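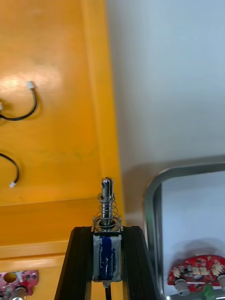

Cables on a yellow panel, circuit boards in the lower corners: the easy-looking part of shop work.

Give the Robots the Fiddly Jobs

I used to think shop robots would be ready when they could lift things. Lifting was settled long ago. What excites me now is wire.

A wire harness has no fixed shape. Pull one branch and five others move.
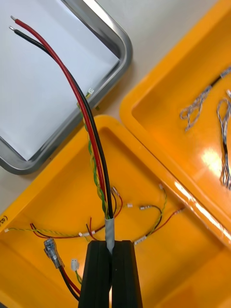 A person sorts that out with two hands and hardly a thought. A machine has to find the bundle, close on it gently and keep track of every loose end — and I love that people are finally trying it.

Can they do it yet?

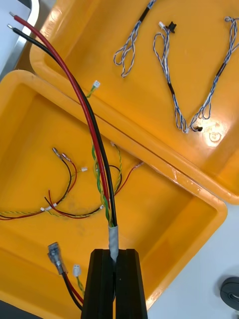
Partly, and I'm thrilled with partly

At the Irnach open day I watched an arm try 15 harness pickups. It managed most of them, slowly. A worker at the next bench was far quicker. I still drove home grinning, because my dishwasher at home is full of easier shapes than that.

So no, I wouldn't hand over the bench this year. I'd hand over one bin, and watch it closely.

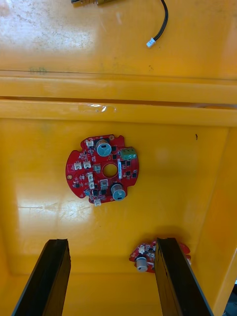 Red circuit boards in a yellow bin, with the gripper fingers close by.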